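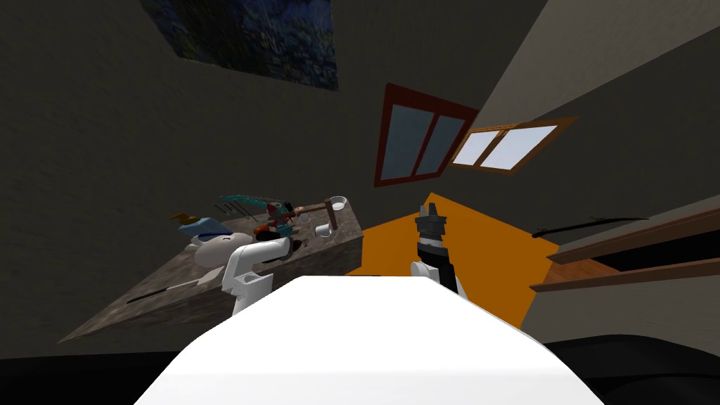 Replacement of kitchen worktops: revised allocation rules

Residents' Board, Gemach Housing Association
Thread opened December 18, 2025

Gemach_Office
Members are advised that the revised rules for worktop replacement are now in force. Each household may claim up to £659 towards a new worktop, fitted by Vameser. Stone and stone-effect finishes are permitted. Claims received before September will be settled at the former rate of £609. Please post questions below.

plurnis_court_12
Thank you for the notice. May I ask whether the allowance includes removal of the old worktop? The previous rules stated that it did. The new text is silent on the point.

Gemach_Office
Removal is included. Disposal is charged separately at £40, payable to the contractor.

tenant_rep_north
I must register an objection. Disposal was included under the former rules, and the increase of £50 is largely absorbed by this charge. Members were not consulted.

hallgate
I do not share that view. The draft was on the notice board for 3 weeks and the disposal charge was on the second page. I read it there myself.

tenant_rep_north
The notice board in the north block was out of use during that period — a matter I reported at the time. A notice which cannot be read is not consultation.

plurnis_court_12
Both points may be correct. Could the Office confirm whether members can arrange their own disposal? The council tip accepts worktops in our area if they are cut down first.

Gemach_Office
Members may arrange their own disposal, provided that nothing is left in the shared hallways or the bin store. Please tick box 3 on the form. The comment on the north block notice board has been passed to the Board.

hallgate
One further query. Are sealed joints at the corner covered by the guarantee? Ours lifted within the first year and the fitter declined to return.

Gemach_Office
Joints are covered. Please send the original job sheet with your claim.

tenant_rep_north
My objection stands and I ask that it be minuted.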